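Keeping the pet toys under control

I have been a pet owner for long enough to know that toys breed. You buy one squeaky thing at the garden centre, somebody gives you another for Christmas, and before you know it you're walking to the kettle in the dark and treading on something that screams. This page is how I keep ours in some sort of order. None of it is clever, and most of it costs nothing!

Get everything out first

Do the whole lot in one go. Under the sofa, behind the washing machine, in the car, in the bed, in the flower pot by the back door (that's where ours end up, anyway). I use the long handle of the Orel broom to sweep under the furniture — it's flatter than the vacuum head and it doesn't swallow small things. Put it all in one heap on the kitchen floor and shut the door, otherwise your helper with the tail will carry things off again as fast as you find them.

Throw out the dangerous ones

I'm sentimental and I find this bit hard. But anything with stuffing coming out goes, and so does anything with a squeaker you can feel through the cloth, or a rope that's gone to long loose threads. Rubber that has started to crack goes too. Balls that used to be the right size for a puppy may be much too small for the dog you've got now, so have a good think about those.

If a soft toy only has a small split in a seam, I'll mend it with a double line of strong thread. I don't bother sewing eyes back on. The toys look a bit odd without them but no one has complained yet.

Washing the soft ones

Plush and knitted toys go in an old pillowcase with a knot in the top, then in the machine at 30 with half the usual powder and no softener. I do an extra rinse as well. Dry them flat on the airer and turn them when you walk past. They take ages, far longer than you'd think, and a toy that feels fine on the outside can still be damp in the middle, so give it a really good squeeze before you put it away.

Rope toys can go in with them. I tried tumble drying one once and the noise was like somebody falling downstairs over and over again.

Washing the rubber and plastic ones

A washing-up bowl, hot water, a squirt of ordinary washing-up liquid and an old toothbrush. The ones with spikes all over are the worst for holding on to fluff and hair, and I go round and round with the brush until the water stays clear. Anything hollow gets filled, shaken and emptied a few times, then stood with its hole facing down on a tea towel overnight.

I did buy a special toy-cleaning spray from Treloar last February. It smelt lovely and it did no more than the washing-up liquid did, so I've gone back to the bowl.

Use a tray instead of a deep box

We had a deep wicker basket for years. The favourites were always at the bottom, so every single morning the whole lot got tipped out to reach them. A shallow metal tray has been so much better! Everything sits more or less in one layer, you can see what you've got, and when it gets grubby you wipe it out with a cloth. Mine was a roasting tin in its former life. Look for one with a proper raised rim so that the balls don't roll off when you carry it.

I fill it on a table with an old dark green cloth over it, which saves the top from scratches and shows up every stray hair.

Big soft things go at the ends, round things in the middle where they hold each other still, and the ducks and bananas and what have you get poked into the gaps.
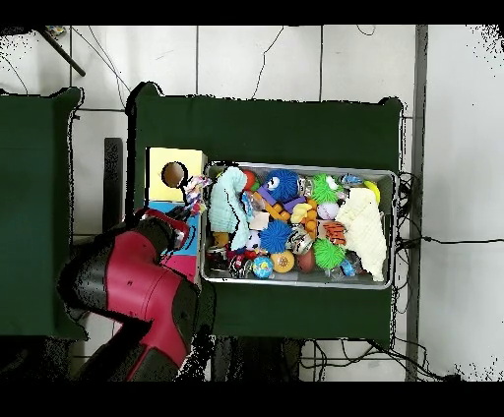
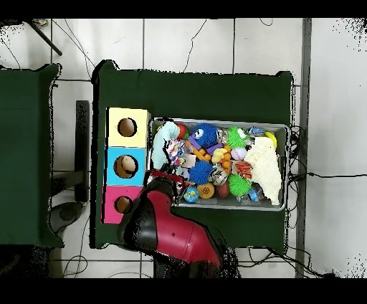

The tray with its spiky balls, the yellow duck and the stripy tiger, and in the second picture the stacked cubes standing next to it.

Swap them over

Only leave some of the toys out. I put the rest in a lidded tub from Jimov on top of the wardrobe and change them over when I remember, which is not nearly as often as I mean to. An old toy that's been away for a few weeks gets the same welcome as a brand new one, and it's saved me a fair bit of money in the pet shop.

Pop a bit of paper in the tub with the date you last washed everything. I used to think I'd remember. I don't.

Odds and ends

Keep food toys apart from the others — they get greasy, and the grease gets into the plush.

If the tray slides about on a hard floor, put a square of that rubbery mesh for drawers underneath. I cut mine from a roll of Gandex that was left over from doing the kitchen cupboards.

Outdoor toys live in a bucket by the back door and don't come in until they've been under the tap. I'm quite strict about this in winter and I give up completely in summer.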